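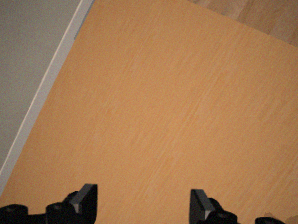

Hovura has published a new set of rules for simulated robot recordings, covering how a virtual workspace must be set up, checked and labeled before it can be used to train a robot arm. The rules take effect in August and apply to all work submitted to the company's shared library, including recordings made by outside partners. Much of the text deals with what the robot's view should contain before a task begins. Both gripper fingers have to be in view, as they are with the two black fingers at the bottom of the view here, and the space between them has to be clear. Surfaces may keep their grain, marks and uneven color, and image noise like the fine speckling on this wood is to be left in.

The document, titled Setup and Review of Simulated Work, replaces a collection of internal notes that had been in use at the company's Brestthorpe office. Those notes were written by different teams and did not always agree. One told staff to reset the arm to the same position every time. Another told them to vary it. Partners sometimes received one set and sometimes the other.

Carmela Melis, who led the rewrite, said the main purpose was to make recordings from different groups usable together.

"If two teams send us the same task, we should be able to read both sets without calling anyone," Melis said. "We had recordings where the units were different and the file didn't say so. You could spend a day finding that out."

Hovura's library is built in Plorker, the simulation package the company develops and uses for most of its own testing. Before writing the new rules, Melis and her colleagues went back through 934 recordings already in the library. They looked for missing labels, wrong start positions and cases where a finger passed through a solid surface. The company has not released the full results of that review, but Melis said missing labels were the most common problem by a wide margin.

Under the new rules, every recording must carry a plain statement that it was made in simulation. The statement has to appear in the file itself and again in any summary or sample sent outside the company. Still pictures taken from a recording are covered as well. Mixed sets, which combine simulated recordings with ones from a physical arm, must be marked so that a user can separate the two.

Each submission also needs a setup sheet. It lists the arm model, the gripper, the opening of the fingers at the start, the surface material, the lighting and the version of the software. If the surface has been given a texture, the sheet must say where the texture came from and whether the license allows it to be shared. Changes made partway through a batch require a new sheet.

The section on starting conditions is the longest. It asks for at least 30 different starting positions for each task, spread over the full area the arm is expected to reach. The work surface may be turned at an angle to the view, and its edges may run out of sight, as long as the part where the task takes place can be seen. Background surfaces such as floors and walls should be present. An earlier draft would have required a plain gray background in every recording, and that line was dropped after partners objected.

Among them was Vitale, a maker of packing equipment that has contributed recordings to the library. The company argued in written comments that a plain background would make simulated work less useful on a real packing line, where the floor and nearby machines are always in sight. It also asked for a clearer rule on noise. Some groups had been cleaning up their images before sending them in, and others had not. The final version says images should be submitted as the simulator produced them, with the noise settings written on the setup sheet.

Review is the other large change. A batch of up to 300 recordings will be checked by one person who had no part in making it. Larger batches will be split. The reviewer has to look at the first and last view of every recording and play a sample of them from start to finish. If a finger passes through a table, an object jumps without being touched, or the arm goes past its joint limits, the recording must be taken out and the fault written down. A batch with more than 3 percent of its recordings removed goes back to the team that made it.

Failed attempts are a separate matter. A recording in which the arm misses or drops an object can stay in the library if the physics are sound and the result is labeled as a failure. The old notes told staff to delete such attempts. Melis said several partners had asked for them to be kept.

"A miss is fine. We want the misses," she said. "What we don't want is a miss that's marked as a success."

The rules do not cover tests on physical arms, which remain under Hovura's separate shop-floor safety procedure. A note on the first page says that passing review in simulation is not permission to run a task on real equipment. Anyone moving a task to a physical arm must still complete a risk assessment, set speed and force limits for the site, and do a first run at reduced speed with a person at the stop button.

Recordings already in the library will not be removed when the rules take effect. They will be marked as older material until someone completes a setup sheet for them. Where the original settings can no longer be found, the fields are to be filled in as unknown. Guessing is not allowed.

Partners can begin using the new setup sheet right away. Hovura plans a training session at Brestthorpe for reviewers, and a recorded version will be available to groups that cannot attend. Questions about the noise and texture sections should be sent to the Plorker support desk, and all other questions go to Melis's office.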